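Bananas keep going brown in the fruit bowl
Asked 2022-04-08 in Kitchen and Pantry

I buy fruit and veg once a week. By day 4 the bananas are spotty and the apples beside them have gone floury. Does it help to keep them apart, or should it all go in the fridge? Our kitchen gets the arvo sun.

2 answers

Flestness
Keep them apart. Bananas and apples both give off ethylene and each hurries the other along. I put the apple in a small steel bowl by itself and leave the banana out on the bench, well away from it.

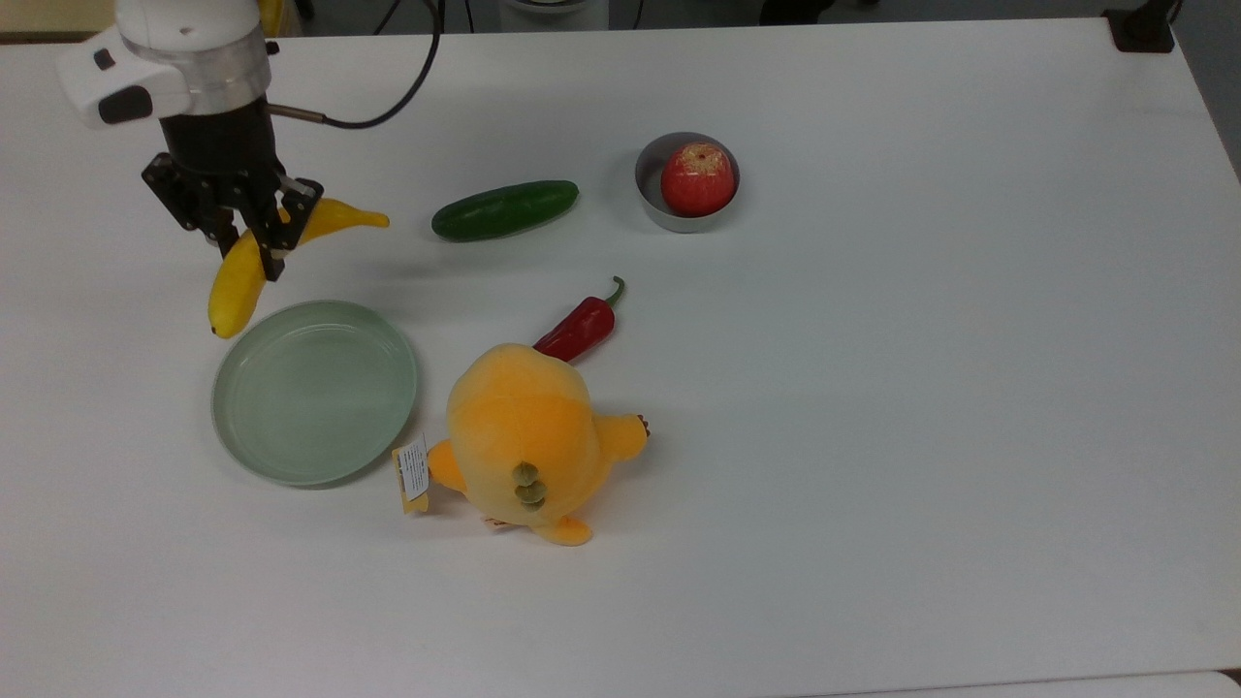 Cucumber is touchy about ethylene as well, so give it some distance. It also pits if the fridge is too cold, so mine goes in the door. Chillies are fine in the crisper in a paper bag. And get everything out of that sun.

Badex
just buy less at a time. 19 degrees in our pantry and they still go brown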